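Plostell Parallel Gripper Kit, Rev 4

Cesstead Shared Workshop > Builds > Grippers and end effectors

Parts list, print files and build notes
Kit weight: 233 g per gripper, fingers fitted
Stroke: 43 mm
Price at cost from the workshop shelf, or print your own

The Plostell started as a replacement for the claw that came with our first arm, which could hold a marker pen and very little else. Four revisions later it has two parallel fingers, a closed housing that keeps crumbs and filament ends out of the gears, and a grip gentle enough for small plastic parts. We are really pleased with this one! It bolts to any wrist with the Trarkgate hole pattern, and there's an adapter plate in the files if yours is different.

What you get

One printed housing in two halves, one servo, the rack and pinion set, two fingers, a bag of screws (there are spares, you will drop some) and a cable long enough to reach the base of a mid-size arm with a service loop left over. Please leave the loop. Rev 3 owners who pulled the cable tight along the forearm wore through the jacket at the elbow in a month or two.

What's new in Rev 4

The fingers are longer and narrower at the tip, so they get down between parts that are lying close together. The rack now runs on two rails, and the wobble everybody complained about is gone. Nnamdi Akpan redrew the housing so the servo comes out with the fingers still on, a ten-minute job that used to eat an evening. Screw heads are all the same size now too, hooray.

Building it

Set aside an afternoon for your first one. Grease the rails before you close the housing, and run the fingers all the way open and shut by hand before the servo goes in. If you feel a tight spot, sand the rack on its underside only. The sides are what keep it straight.

Center the servo in software first, then fit the pinion. If you do it the other way around the fingers will try to close past zero and you'll hear it. Current limit goes in the config file as grip_max; start at 131 and work up slowly. Higher numbers will hold heavier parts and will also chew the finger pads.

Using two together

This is where it gets fun. The Khương bench setup has a pair of arms facing each other across one table, a gripper on each, sharing a tray of mixed parts. Toy building bricks make a great practice load: they are cheap, they come in lots of sizes, and a flat plate lying at an angle is a much harder pick than a square brick. Put a low bin beside the tray and you have a sorting job. Give each arm its own half of the tray to begin with and widen the zones once you trust your stop button.

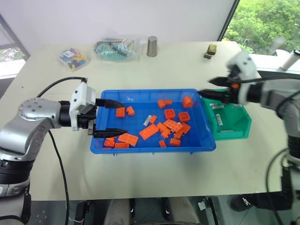
Chukwuemeka Edet wrote in to say that flat plates kept slipping out of his Rev 4 until he glued a strip of bicycle inner tube inside each finger, and that he would like to see a pad slot in the print files so the strip can be swapped without scraping off old glue.

A slot is drawn and printing now. It takes a little off the finger thickness, so the first set will go through a long run on the bench before the files go up, hopefully in June.

Spares

Fingers, pinions and rails are sold singly. Housings are print-only. If you have a cracked Rev 3 housing, the Rev 4 halves will take your old servo and rack, but you'll need the new screws.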